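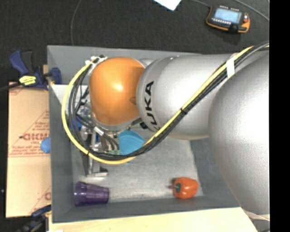 Opinion > Robotics > Bin picking

Stop giving us one number

Read the Plernine paper twice now, once on the train and once with a pencil. It's decent work. Hannelore Pichler and her lot ran 3,476 picks on one arm, cluttered bin, mixed objects, and wrote the lot up properly. My gripe is with the first line of the abstract, where all of it becomes a success rate. 80 per cent. That's the bit everybody will quote and it's the bit I'd throw away.

80 per cent of what? A pepper is not a cup. A pepper is firm, fat and mostly the same whichever way it's lying. A thin see-through plastic cup on its side is a horrible thing to ask a depth camera about, half the light goes straight through, and if you squeeze it too hard you've got a different shape to plan for. Then there's flat stuff on the floor of the bin. Nothing to get a finger under. Average those three together and you have told me about your shopping, not your method.

Walls matter too. Tall sides, objects shoved into the corners – that's where a wrist with a fat loop of cable round it starts to run out of room. Plenty of planners treat the arm as a clean set of cylinders and forget the cabling altogether. Real arms have yellow cable, black cable, tape, zip ties, all of it swinging about and catching on things. I'd like a paper to say how many tries were called off becuase the planner couldn't find a way into the corner. Pichler does have it, to be fair. Table in the appendix. Page 12, small type.

Iker Mateos at Cladeck disagrees with me and has done for years. His line is that one number keeps people honest, and that once you let authors split results by object and position they'll go fishing for the row that flatters them. Fair point. Seen it done. But the answer to that is to fix the rows before you start, and publish every one, ugly ones included. Lucía Olmedo did it at Sindstead with only 225 picks and I learned more from her four pages than from most of last year's reading. Her corner picks were dreadful. She said so in the second paragraph. I knew by lunchtime what I'd have to change on our own rig.

And the retries. Don't get me started. If the gripper misses, nudges the thing into the open and gets it second time, is that one success or a miss and a success? Plernine counts it as one success. Zabala counts it as two tries. Both fine, both defensible, and the two figures sit side by side in the same comparison table as if they meant the same thing. They dont.

So what I want, from reviewers mostly. Results by object. Results by where it lay, middle or wall or corner. First try and later tries kept apart. Tries the planner gave up on, listed. It's one more table and an afternoon's work, the logs already have it. Put the single figure at the bottom if you must.

Pichler's appendix is worth your time, by the way. Start there and read backwards.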